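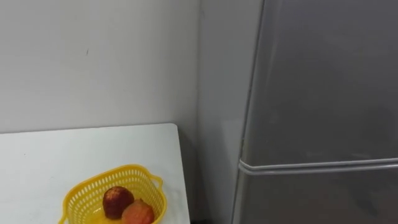 Fruit basket (household)

A fruit basket is an open container for keeping whole fruit within reach, usually on a kitchen table, counter or sideboard. Also called a fruit bowl when the sides are solid, though the two words get swapped freely. Not to be confused with the gift basket (see Related uses). The household kind is plain, washed often, and refilled a few pieces at a time. A red fruit and a peachy one sharing a basket is a typical midweek load.

Materials

Wicker, wire, wood, ceramic, plastic. Wicker is the oldest of these and the hardest to clean, as juice gets down into the weave. Wire is airy but marks soft fruit, mostly peaches and ripe pears. Plastic came in with molded kitchen goods and pushed wicker out of a lot of homes, partly on price and partly because it can go straight in the sink. Bright colors were common from the start. Yellow, red, a particular green. White showed stains.

Form

Most plastic ones borrow from the colander. Slots or holes in the sides, a rim, two handles. Depth matters more than width. In a deep basket the bottom layer carries the weight of everything above and bruises first; a shallow one holds less but the fruit can be seen, and fruit that gets seen gets eaten. Handles on opposite sides let the basket be carried level with both hands. A single hoop over the top is older and gets in the way of reaching in.

Some have slots all the way down, others a solid bottom. The solid bottom catches drips and keeps the table clean but it also holds water, so fruit rinsed in the basket should be moved or dried. Slotted bottoms drain fine and need a plate under them.
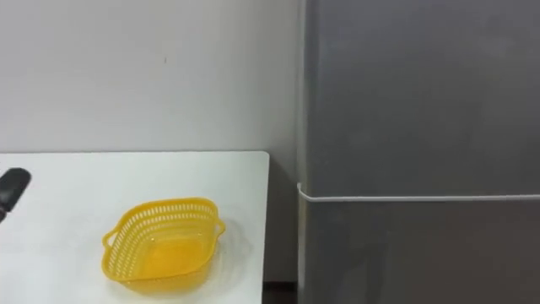

Shallow yellow plastic basket, slotted sides, solid bottom, loop handle on each side.

Use

Apples, peaches, oranges, bananas, pears. Grapes and berries do poorly in the open and go in the refrigerator. Peaches are left out untill they give slightly at the stem end, then eaten or chilled. Apples keep longer cold but a few are nearly always left out for looks and for snacking.

Apples give off ethylene, a gas that speeds ripening in fruit nearby. Useful with hard peaches. Less useful with bananas that are already spotted. Households that care about this keep two baskets, most don't.

One layer is the usual advice. Heavy fruit at the bottom if there must be two. Stems up on peaches, the shoulders bruise less that way (disputed). Anything split or leaking comes out the same day, mold travels by contact.

Placement

Out of direct sun, away from the stove. A bare table near the refrigerator is a common spot, short walk either way when something needs chilling. The top of the refrigerator itself is also used but tends to be warm, and fruit up there gets forgotten. A light-colored table shows drips early. A basket in the middle of a table gets moved for every meal; one kept toward an end stays put.

Cleaning

Warm water and dish soap, weekly or whenever something has leaked. Slots clog with dried juice and bits of paper sticker, an old toothbrush clears them. Scouring pads dull a glossy finish and the dull patches then hold stains. Wicker is brushed dry or wiped, never soaked.

Collecting

Small but steady interest. The Frimpong catalog of household plastics lists 163 table baskets, of which 39 are in the slotted two-handle form. Rilex and Holen patterns turn up most, the two are often confused, the Holen having a slightly wider rim. Unmarked pieces make up the rest. Prices stay low. Cracked handles are the usual damage.
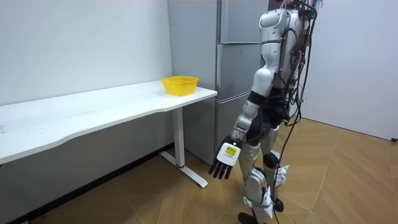

Amerley Sulemana disagrees with most of the one-layer advice and has written that a basket kept to a single layer is simply a basket that is too big, and that two layers of firm apples will sit happily for 8 days if somebody turns them over now and then. She does accept it for peaches.

Related uses

Gift basket: tall, filled once, wrapped, not meant for refilling. Harvest basket: larger, for carrying. Colander: same shape in many cases, but with a drained bottom and sometimes feet.

See also

Fruit bowl. Colander. Bread basket. Ripening.

Last edited Sun 3 September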